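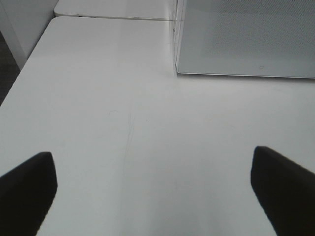 A pale work surface with a good stretch of open room.

I wrote the first version of this page for my sister-in-law when she moved into an apartment with a kitchen you could cross in two steps, and it has been growing ever since. Most of it is about keeping counters and tabletops in decent shape, with a detour into the microwave and a few odds and ends that had nowhere else to go. Take what you like and skip the rest. Some of you have written to say you do it all differently, and I love hearing it (the lady in Klinhom who irons her dish towels, you know who you are!).

Start with the crumbs

It sounds too simple to write down, but please get the dry stuff off before you bring anything wet near a counter. A damp cloth on top of toast crumbs makes paste, and then you are chasing paste into the seam by the wall for the next ten minutes. I keep an old pastry brush in the drawer for this, the wide flat kind, and a dustpan small enough to live under the sink. Brush toward you, tip it in the trash, and only then run the water.

For the wash itself I use a few drops of dish soap in a bowl of warm water and a cotton cloth wrung out hard. Then a second cloth with plain water, then a dry one. The second cloth is the step people leave out, and it's usually why a white surface looks streaky when the evening light comes in low across it. Soap that stays behind grabs dust, and you end up cleaning twice as often for your trouble.

Tea, turmeric and other heartbreaks

Tea rings come up with baking soda and just enough water to make it spreadable. Leave it on while you put the dishes away, then wipe in small circles without bearing down. Try it in a corner first if your top has a shine, as even a mild paste can dull a glossy finish. I would keep it off marble altogether, and the same goes for vinegar and lemon.

Turmeric is a different animal. On my own table I have had the best luck with soap and water and then patience. A mark left from an August curry was a good deal paler by the time the holiday baking started, and it had sat near the window all that while. I can't promise it for yours, but I wouldn't scrub a hole in the table over it either.

For ink, a little rubbing alcohol on a cotton ball, dabbed and not dragged. Open a window, keep it away from the stove, and rinse well after.

Where to put the things that live out

When I was setting up the kitchen we have now, I put everything back in the cupboards and only let a thing out again once I had gone looking for it three times. The kettle was out before breakfast was over. The stand mixer never did make it, and it's perfectly happy on the low shelf with a towel over it. My husband fought hard for the toaster and won.

Heavy things want to be where you can reach them without stretching, and anything that makes steam shouldn't sit tight under a cupboard. I learned that from the swollen edge of a cupboard door in our old place in Jonska, which never closed right again. Check the booklet for how much breathing room your appliance wants, and then give it a touch more if you can spare it.
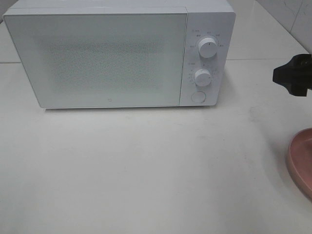 A white countertop microwave with two round knobs.

The microwave, inside and out

Everybody knows the bowl of water trick, but here's how I do it so it's safe as well as handy. Use a microwave-safe bowl, fill it halfway, drop in a couple of lemon slices, and stand a wooden spoon in it so the water doesn't flare up on you all at once. Heat it until the window fogs, then leave the door shut for five minutes more. By then the spatters have softened and you can wipe them with a cloth. Mind the bowl coming out, it will be hot!

The turntable goes in the sink with the regular dishes, after it has cooled. Wipe the track it rides on too, because one dried pea under there will make the whole thing grumble and bump.

For the outside, unplug it, and put the cleaner on the cloth and never on the appliance. Around knobs I like a cotton swab barely dampened with soapy water. Go around the base of each one, then dry it with the other end. If your knobs are the pull-off sort, the booklet will tell you; if it doesn't say so, leave them be. The door seal gets the same cloth you used inside, rinsed out fresh.

Cloths and sponges

I keep 14 cotton cloths in the basket, which sounds like a lot until you have a week with company. They go in a hot wash together with the dish towels and no fabric softener, which leaves them slick and useless for drying. Cut-up T-shirts are every bit as good as bought ones, and an old flannel sheet is better than either.

A sponge that smells has done its work and can go. Between uses, stand it on its edge so air gets to both sides.

A few leftovers from the mailbag

Sticky label glue: rub in a bit of cooking oil, wait, then wash with soap.

Wobbly table: try a slice of cork under the short leg, trimmed with a craft knife.

Onion smell on a cutting board: coarse salt and half a lemon, rinse, and dry it standing up.

Next time I'll get to the pantry shelves, and the jar lids I keep promising to sort.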